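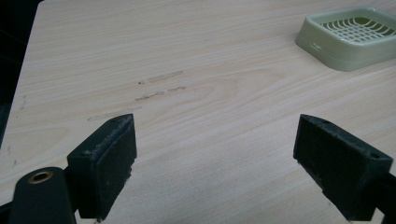

2020-06-11
Gopinath Kaimal

3.2 Residual marks on shared tables

People who swear they clean a table usually mean that they clean the part in front of them. Our survey of shared work surfaces at Villham logged 461 marks on 98 tables, and most were of a kind no one would admit to making: short gray smears, thin outlines, the ghost of a word somebody thought better of. The table in Figure 4 is typical. Several faint streaks lie on the pale wood-grain top, one or two of them looking like handwriting, and none can be read. We tried, for longer than the budget allowed. A pale green tray sits at the corner, and we coded it as "object, portable" — a category that caused less argument than "smudge, meaningful."

Wood-grain patterns complicate the coding. A wavy grain line and a rubbed pencil line are close cousins, and our two coders disagreed on 330 items in the Lernosham pilot before we gave them a reference sheet of plain grain.

Figure 4. Tabletop with residual marks (first) and a stretch with grain only (second).

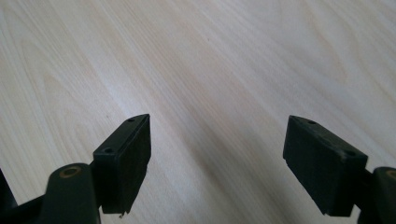

3.3 Agreement between coders

Agreement improved in April, once both coders had the sheet and a better lamp.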